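Notes > Workshop > Coatings

Why the paint lets go at the edges

2023-02-26

A coating on bare steel rarely fails in the middle of a flat panel. It goes at the folds, the cut edges and wherever something slides across it. I have spent most of January stripping and recoating the trays and hoppers in the Dunstan shed, and the pattern was the same on every one of them. The flats were sound. The top lips and corners were flaking.

The first cause is film thickness. A wet coating has surface tension and pulls back from a sharp arris as it cures. You can set the gun correctly, measure a good build on the flat, and still have very little over the edge. Wiremu Tautahi taught me to stripe coat years ago: brush every edge, weld and corner by hand, let it tack off, then spray the whole piece. I skipped that step on the first batch because I was in a hurry, and I have now done that batch twice.

The second cause is preparation. Galvanised sheet is the usual offender. Fresh zinc is smooth and slightly greasy, and an ordinary alkyd enamel reacts with it over time and forms a soapy layer underneath. The paint then comes away in sheets. Degrease, rinse, abrade lightly, and use a primer rated for galv. Vinegar is not a primer, whatever your neighbour told you.

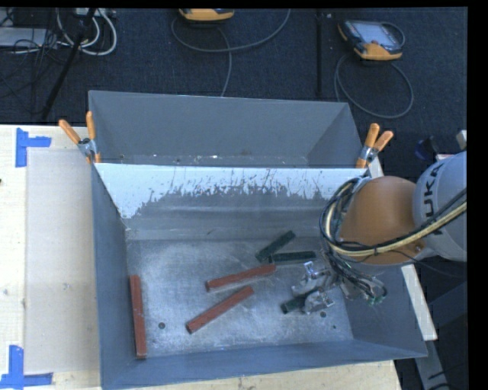
Abrasion is a separate problem from adhesion and needs a separate answer. If parts are dropped or dragged over a surface every day, no brushed enamel will survive for long. The options are a sacrificial liner, a thick two-pack epoxy, or leaving the metal bare and accepting the scratches. For anything kept indoors and dry I now leave the floor bare. A rubbed steel floor is easy to wipe out and has nothing on it to chip off into the work.

For the sides I tested two products on offcuts. The Gostutach epoxy was harder and took longer to cure in the cold. The Kukberg enamel went on more evenly but marked with a fingernail after 4 days. I scribed both panels, left them under wet rags, and pulled tape across the cuts. The epoxy held. The enamel lifted along the scribe, though only where I had sanded with 900 grit, which leaves too fine a profile for it to grip. Coarser paper on the other half of the same offcut gave a clean result.

Ok-hee Pyo asked whether I had considered powder. I have. The quote from Skotberg came to $1164 for the lot, including blasting, and the colour range is fine. My objection is repair – a chip in powder coat has to be touched up with liquid paint, and the patch always shows.

Recoat windows deserve more attention than they get. If the tin says recoat within 20 hours, it means that. Past that point the first coat needs a scuff before the second goes on. I write the time on masking tape and stick it to the bench.

The last hopper gets its second coat tomorrow, humidity permitting.

3 comments
Share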